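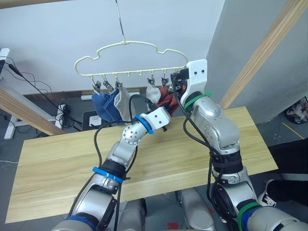

Figure 8-1. Both arms at the hanger, with blue, light gray, white and red socks on the clips.

8. Hanging Socks with the Jasik Two-Arm Kit

This section covers set-up and operation of the sock-hanging routine supplied with the Vultia Jasik two-arm kit. It applies to kits ordered with the Nuchit laundry set (order code 692). Customers who purchased the arms alone should contact their Vultia representative before continuing, as the routine will not appear in the task menu without the laundry set license.

The operator must have completed the start-up and emergency stop checks in Section 3. Arm calibration is covered in Section 5 and is not repeated in this section.

8.1 Before You Begin

The following are required:

Jasik kit, both arms mounted and calibrated
Plastic clip hanger
Wire hook and support for the hanger
Dry socks, ankle or crew length
Plernen task software, installed and licensed

Compression stockings and socks with loose decorative parts are not supported in this release. Wet socks may be used only after the operator has completed the dry run in 8.3. Wet fabric is heavier and pulls the hanger out of level, and the positions saved during a dry run may need to be corrected.

CAUTION: Keep hands and loose clothing away from the hanger while either arm is enabled. The hanger is light and may swing toward the operator when a clip is released.

8.2 Setting Up the Hanger

1. Put both arms in the rest position and select Hold on the task screen.

2. Hang the hanger from the wire hook so that its bar faces the robot. Allow it to stop moving. If it continues to turn, tighten the hook at the support.

3. Check that there is at least 105 mm of clear space between the lowest point of the longest sock and the work surface. Measure with a sock clipped in place, as fabric hangs lower than the clip alone.

4. Turn each clip by hand so that the jaws point down and the levers can be reached from below. Clips on long wires will not stay perfectly square to the bar. A small angle is acceptable.

5. Remove any clip with a weak spring or a missing tip. A damaged clip may hold a sock during loading and drop it when the arm withdraws.

Note: Clips do not need to be evenly spaced. The routine locates each clip separately, and a hanger with gaps along the bar can be used. Where several clips hang close together, they may hide one another from the wrist camera. Separate them by hand before teaching positions.

8.3 Dry Run and Teaching

Teaching is carried out once for each hanger and again whenever the hanger or support is changed. Allow about 66 minutes for a first session. The operator guides the arms by hand, and the software stores each position when the Save key is pressed.

1. Select Laundry, then Hang, then Teach. Both arms become free to move. Support each one by the forearm before pressing Confirm.

2. Bring both grippers to the front of the hanger. Approach from below where possible. An approach from the side tends to push neighboring clips along with the one being taught.

3. Choose the clip to be loaded first. On a hanger that is already partly loaded, choose a free clip and leave the loaded clips as they are.

4. Close one gripper on the clip levers just far enough to part the jaws. Do not use full force. The force setting for metal clips is stored under Nuchit Standard and should not be raised by the operator.

5. With the other gripper, bring the cuff of the sock up between the jaws. A single layer of fabric is easier to clip than a folded cuff, although either will hold. A wide or bunched item may be held with two clips.

6. Release the levers first and the fabric second. Wait until the sock hangs from the clip before moving either gripper away.

7. Press Save. The software plays a short tone and shows the new position in the list.

8. Open the fingers fully and lower the gripper beneath the next free clip. Open the wrist camera view and check that the clip can be seen in the gap between the two fingers, with its jaws pointing down. Socks already on the hanger should be well clear of the fingers. 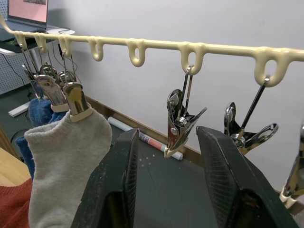
9. If the view is acceptable, press Next and repeat steps 4 through 7. If a finger covers the clip, back the gripper away slowly and approach again.

10. When all positions have been saved, select Finish. Do not switch off the controller before the list closes, or the session will be lost.

Note: The background seen by the wrist camera does not have to be clear. Bright, shiny items directly behind the clips may slow down clip detection and should be moved if the software reports Low Confidence more than once.

8.4 Running the Routine

Select Run and choose the speed. Vultia recommends Slow for the first full load on any hanger. The operator should remain within reach of the stop button until the load has been completed.

The routine pauses if the hanger swings beyond the permitted range. It resumes without input when the hanger has settled. If it pauses repeatedly on the same clip, stop the routine and teach that position again -- the saved position is most likely too close to the neighboring wire.

CAUTION: Never pull a sock from a closed gripper. Press Hold, then Open, and remove the fabric after the fingers have parted.

8.5 Common Faults

Clip not found. The clip has turned away from the camera or is hidden behind another clip. Press Hold, correct the clip by hand and press Resume.

Sock slips from clip. The cuff was not far enough between the jaws. Teach the position again with the cuff slightly higher.

Fabric caught on finger. A finger was withdrawn before the sock had dropped clear. Lengthen the wait time under Settings, Release.

Hanger out of level. The load is heavier at one end. Load the remaining socks at the lighter end, or move one sock by hand while the arms are in Hold.

8.6 Support

Questions on the laundry set should be sent to Niilo Rautiainen, Product Support. On-site training requests are handled by Toon Van Acker. Training is held on Wednesday mornings and must be booked in advance. Please have the order code and the software version ready when you call.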